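Ticket 1000: Facing kit pushes end carton too far back
Product: Morin shelf-facing kit (trial unit)
Customer: Sikwood
Opened by: Slavica Stojanović, store systems
Opened: 2 March 2025
Priority: Normal
Status: Waiting on customer

Reported problem
We have the Morin kit on trial for straightening drinks shelves. On one-liter juice cartons the arm squares up the first few in the row and then shoves the last one back. The log shows "row complete" each time, so no alert goes to staff. Soda bottles on the same shelf are fine. Firmware is the one it shipped with. Restarting the controller did not help.

Support, first reply
Thanks for the log. Contact force is set to 70 percent, which is the bottle profile. Cartons need the carton profile. Please check that the shelf map lists the juice section separately from the soda next to it. If both are in one zone, the kit uses a single profile for the whole zone.

Customer
They were in one zone. I split them and loaded the carton profile. Better, but the last carton still ends up behind the others in some runs. Approach speed is 200 mm per second.

Support
Please record a new reference for that row. The kit compares its result with the reference, and yours was made when the zone was still combined. Straighten the cartons by hand with the fronts level, keep both hands low on the cartons, then step away and press Capture.

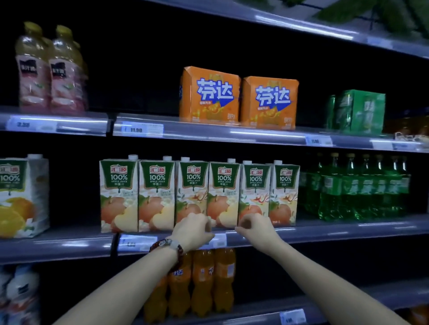 Does the reference have to be recorded again when the price labels change?
Only if a label holder is moved or added. The kit uses the shelf lip as its front line and does not read prices.

Customer
New reference captured. I ran the juice zone through the test cycle and got two faults, both code 600. The cartons were level at the front after every pass, including the two that faulted.

Support
Code 600 is a timeout on the side sensor. It is separate from the force problem. The sensor is made by Iltel and has its own cable, which runs under the gripper cover. Please reseat the cable at both ends and run the test cycle again. If 600 comes back, send the serial number from the sensor housing and we will ship a replacement under the trial terms.

Customer
Will do after closing. Leave the ticket open.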